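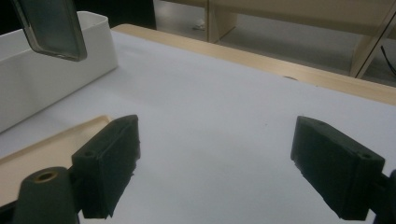
Troltcombe Study Rooms: Gallery

The study rooms at Troltcombe were refurbished over two seasons and reopened to members in July. The work was directed by Dagmar Oravec, with furniture supplied by Hájek. This page records the worktables and sets out how they are to be used.

Worktable, main room
The top is a very light grey-white with a smooth surface, and a light wooden edge runs along the back. Members are asked to lift equipment into place and not to slide it across the top.

Storage
White plastic bins are provided for small items. Bins should be returned to the shelves at the end of each session — labels facing outwards.

Telephones
Mobile telephones may be kept at the table, provided that they are set to silent. Calls should be taken in the corridor.

Care of surfaces
Tables are to be wiped with a soft cloth after use. Marks that do not come away should be reported to Upendo Kimaro at the front desk, quoting the table number.

Bookings
Each table may be reserved for up to 2 sessions a week. Requests from groups are handled separately by Norbert Šťastný, Room 70.

Page last revised 11 April 2020.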